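Iltbridge Community Help
Home and household > Kitchen > Recycling and waste

Do drinks cans need to be rinsed and crushed before they go in the recycling?

Posted by Hazel Szabo, Sep 18, 2020

We moved to Stunmont in June and the collection here is different from what we were used to. At the old place everything went in one big bin and the council sorted it out. Now we have a blue box for cans and tins, a bag for paper and card, and a separate caddy for food. The leaflet that came with the box says containers should be "clean and empty" but doesn't say how clean, and it says nothing at all about crushing.

We get through a fair number of cans, mostly fizzy drinks and a few tins of tomatoes and beans. The box fills up well before collection day, which is every other week. My husband flattens everything underfoot to make room. My neighbour says the sorting machines can't deal with flat cans and that a whole box can be rejected because of it. I have also been running each one under the hot tap, and as we are on a water meter I would like to stop if it makes no difference.

The other thing is wasps. The box lives by the back door and for the last few weeks we haven't been able to leave the door open. Does rinsing help with that or is it just the time of year?

Last one — do I leave the ring pulls on or take them off?

3 replies

Po-yen Kao

I worked on the picking line at a sorting plant for a couple of years, so I can answer most of this, though every plant is set up a bit differently and yours may have its own rules.

Rinsing: a quick swill is plenty. Don't run the hot tap for it. Keep the washing-up water when you have finished the dishes and dip the cans in that, then stand them upside down on the drainer. Drinks cans hardly need anything if they have been properly emptied. Food tins are the ones that matter, above all fish and pet food, as the leftovers get onto the paper if loads are mixed and then the paper is spoiled.

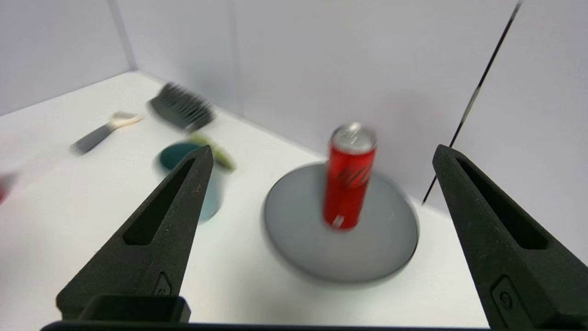
Crushing: it depends on how your cans are sorted. Where everything arrives mixed, the first machines split flat things from round things, and a can that has been stamped into a disc may travel along with the paper. Where the cans are kept apart from the start, as with your blue box, this matters much less. Steel is pulled out by a magnet and aluminium is thrown off the end of the belt by another device, and both work well enough on a dented can. I would squeeze them lightly in the middle and leave it at that. You get a good bit of your space back and they still roll like cans.

I never saw a whole box turned away for crushed cans. Boxes were left behind for nappies, paint tins with paint in them and, once in a while, broken glass.

Ring pulls: leave them on. Loose ones are too small and drop through the gaps with the grit. If one comes off, drop it inside the can.

Chibuzor Bassey

just chuck them in, they get melted anyway. we have never rinsed one and the box gets emptied every time

Fung-ping Chuang

I agree with most of what Po-yen says, but I would add something about the wasps, as we had the same trouble.

Rinsing does help. It is the sugar they come for, and a can of pop with a spoonful left in the bottom will bring them from the other end of the garden. What helped us more was moving the box. Ours now sits at the far side of the shed, and we keep a small lidded tub indoors and carry it out every couple of days. You can ask the council for a lid or a net for the blue box too. They didn't charge us for the net, but it took 10 days to come.

If the box is always full, ask for a second one. In our area you are allowed two without giving a reason, and you fill in the form on the waste pages. It is worth checking whether Stunmont does the same.

On the water meter, I wouldn't worry about the cost so much. A bowl of used water does the job, and the heating of the water was probably costing you more than the water itself.

Comment from Hazel Szabo

Thank you all. I've asked for a second box and a net. Husband has been told to squeeze and not stamp. Will try the washing-up water from tonight.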